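Call for musicians: Kinmont residency for improvised and electronic music

Kinmont is looking for two musicians to join our next residency in September. We are a small label and rehearsal house, and each year we invite players who work between improvisation and studio production. Last year we received 157 applications and we listened to all of them.

The residency lasts 2 weeks. You will play every day with our house trio, Wornia, and prepare one new piece for a concert in our hall, which has 79 seats. The concert will be recorded and, if everybody agrees, released on the label.

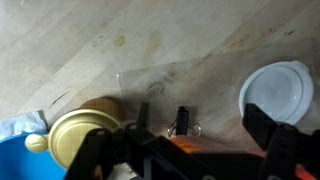

We welcome all instruments. This time we especially miss low winds, percussion and voice. You do not need a diploma, but you should be comfortable to play without a score, and to listen more than you play. Basic English is enough.

We offer a room, lunch, travel costs by train and a fee, which is the same for both musicians. Partners can visit, but unfortunately we can not host pets.

Please send two recordings (one of them solo, not edited), a short text about yourself and the dates when you are not available. Links are better than attachments. Write to Emil Mayrhofer at the Kinmont office, with the word "Dornia" in the subject line, as this is the title of the program. Applications close at the end of June, at 6 p.m.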